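보도자료 > 장비·자동화
읽는 시간 3분

아른빌, 로봇 셀 도입 계획 서비스 '스탄비' 4월 공개

2024년 3월 24일

안녕하세요, 아른빌에서 제품 기획을 맡고 있는 샤쿤탈라 카티야르입니다. 보도자료를 제가 직접 쓰는 건 처음이라 말투가 좀 편하더라도 이해해 주세요! 저희가 오래 붙들고 있던 스탄비(Starnby)를 드디어 4월에 내놓습니다. 로봇 셀을 사기 전에 시뮬레이션으로 먼저 배치해 보고, 그 배치 그대로 예산표까지 뽑아 보는 서비스예요.

제가 구매 담당자로 일하던 시절에 제일 답답했던 게 견적서였어요. 로봇팔 값은 첫 장에 크게 적혀 있는데 그리퍼, 작업대, 케이블, 신호등, 바닥 표시 같은 건 뒤쪽 어딘가에 흩어져 있거나 아예 빠져 있거든요. 그러다 설치 직전에 추가 발주가 줄줄이 나오고요(그때마다 결재를 다시 올렸습니다...).

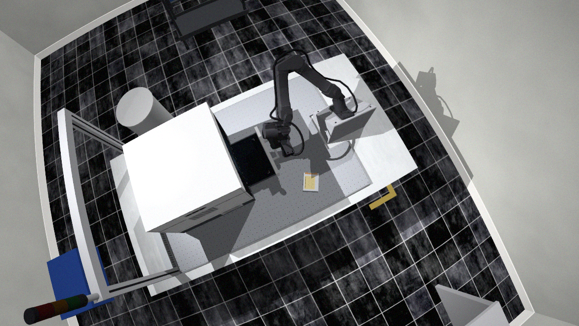
그래서 스탄비에서는 화면에 올린 물건이 전부 예산표의 한 줄이 됩니다. 팔의 위치를 옮기면 케이블 항목이 같이 바뀌고, 프레임을 빼면 그 금액도 바로 빠져요. 품목 목록은 현재 374종이고, 목록에 없는 장비는 상자 모양으로 크기만 넣어 두었다가 나중에 견적이 오면 바꿔 넣으시면 됩니다.

시범 사용에는 브레센과 더한(De Haan) 두 회사가 참여해 주셨어요. 두 곳에서 만든 배치안이 모두 143개인데, 솔직히 저는 그 절반도 예상 못 했습니다. 브레센 구매팀은 같은 작업대에 팔만 바꿔 가며 비교를 많이 하셨고, 더한은 올해 살 것과 내년으로 미룰 것을 나누는 데 주로 쓰셨어요. 연도별로 나누는 기능은 원래 계획에 없었는데 더한의 요청으로 들어갔답니다.

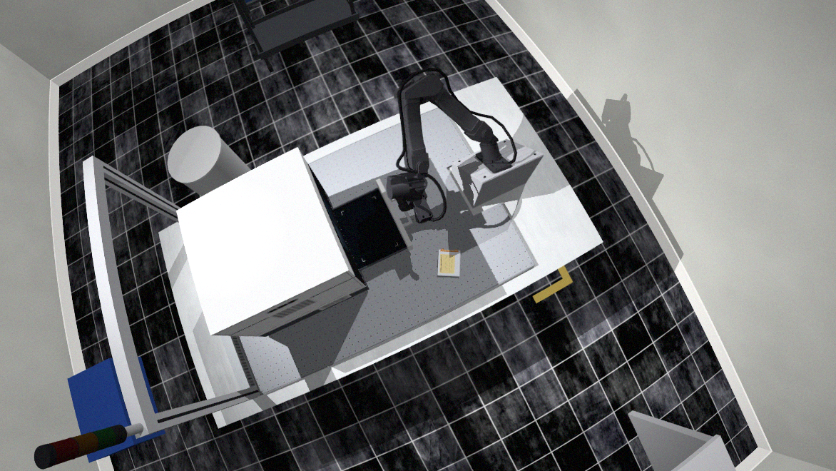
글 | 샤쿤탈라 카티야르 (아른빌 제품기획)
기술 검토 | 라빈드라 솔란키

작업대 하나를 놓고도 따질 게 꽤 많습니다. 로봇팔과 큰 캐비닛을 한 상판에 올리면 자리가 금방 줄어들고, 작은 트레이 하나 둘 곳도 팔이 닿는 범위 안에서 골라야 하니까요. 라빈드라는 예산 회의 전에 케이블이 지나갈 길부터 그려 보라고 늘 얘기하는데, 저도 요즘은 그 순서로 합니다.

요금은 배치안 수에 따라 매기고, 월 200개까지는 기본 요금제로 쓰실 수 있어요. 예산표는 스프레드시트로 내려받을 수 있고 항목마다 납기와 예비비 칸이 따로 있습니다. 설치비와 교육비는 지역마다 차이가 커서 자동 계산에 넣지 않았으니, 공급사 견적을 받아 직접 입력해 주세요.

사전 신청은 오늘부터 아른빌 홈페이지에서 받습니다. 자리는 약 2000석을 준비했고, 신청하신 분께는 4월 공개일에 맞춰 접속 안내를 메일로 보내 드릴게요. 취재나 시연 문의도 홈페이지 문의란에 남겨 주시면 제가 읽고 답장드리겠습니다.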